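Divero Lets - Property Operations Meeting
Minutes of the November meeting, held at the Nisach office, 10.00 to 11.40

Present: operations, bookings, maintenance, accounts. Apologies from the Vasasora cleaning contractor.

1. Minutes of the previous meeting
Agreed, with one correction: under item 5 the property with the failed immersion heater was the Nisach boathouse flat and not the lodge.

2. Matters arising
2.1 Key safes at Nisach. All units replaced. Codes now change at each changeover and are sent with the arrival message.
2.2 Oil tank gauge at Aguirre House. Part still on order. Maintenance to dip the tank by hand until it is fitted.
2.3 Inventory sheets. Outstanding for 4 properties. Carried forward.

3. Occupancy and bookings
3.1 Bookings reported 269 nights let across the portfolio in the quarter. Short breaks made up most of the October figure.
3.2 Aguirre House (sleeps 13) continues to let well at weekends but poorly midweek. Agreed to trial a four-night midweek rate of £960 for the whole house from January to the end of March, excluding half-term. Linen included, logs charged separately.
3.3 The online calendar showed two nights as free at Vasasora Cottage when they had been taken by telephone. No double booking resulted. Telephone bookings to be entered before the call is ended.

4. Maintenance
4.1 Aguirre House. Damp in the rear ground-floor bedroom traced to a blocked downpipe. Cleared. Plaster to dry out before redecoration; the room stays on the listing as a twin, with a dehumidifier running between lets.
4.2 Vasasora Cottage. Stove flue swept and certificate filed. Door rope worn and to be replaced at the next changeover.
4.3 Nisach boathouse flat. Water pressure low at the shower. Maintenance considers the fault lies in the mixer valve - the kitchen tap on the same supply is normal.
4.4 Smoke and carbon monoxide alarms tested at all properties. One battery changed.

5. Changeovers and cleaning
5.1 Changeover window to remain 10.00 to 16.00. Requests for early arrival to be refused where there is a same-day departure.
5.2 Dog supplement discussed. No change to the rate. The wording on the website is to state that dogs are not allowed upstairs at Vasasora Cottage.
5.3 Office cleaning to be done in-house over the winter. Desks and screens to be included, backs as well as fronts.

6. Welcome folders
Bin collection days and the bus timetable are out of date in the Nisach folders. Bookings to reprint.

7. Actions
Operations - publish midweek rate for Aguirre House.
Bookings - reprint Nisach folders; amend dog wording.
Maintenance - mixer valve, stove rope, tank readings.
Accounts - set up separate code for logs.

8. Next meeting
January, 10.00, same venue.

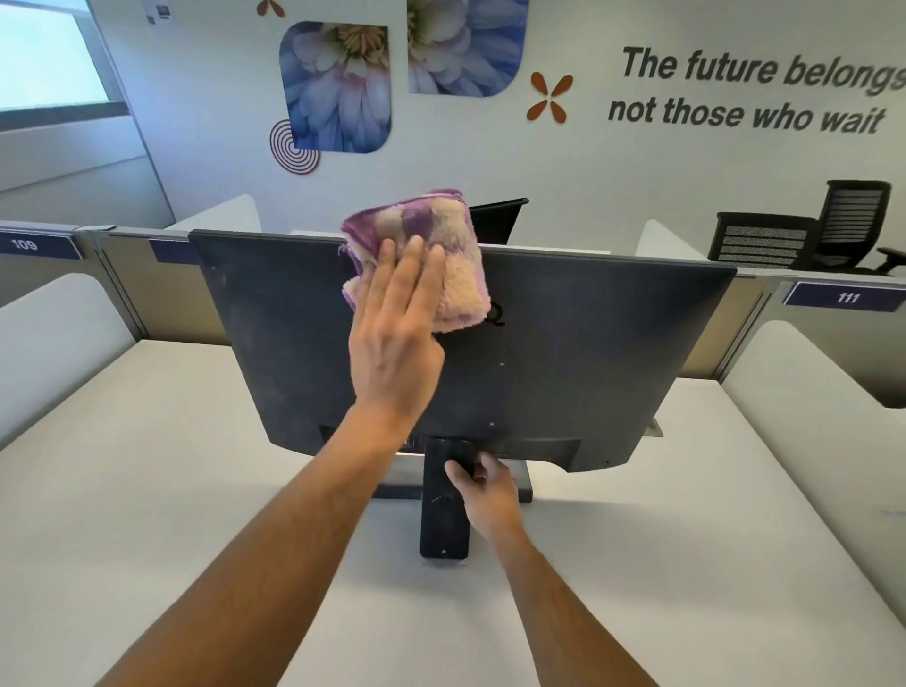
Wiping the back of a monitor with a cloth.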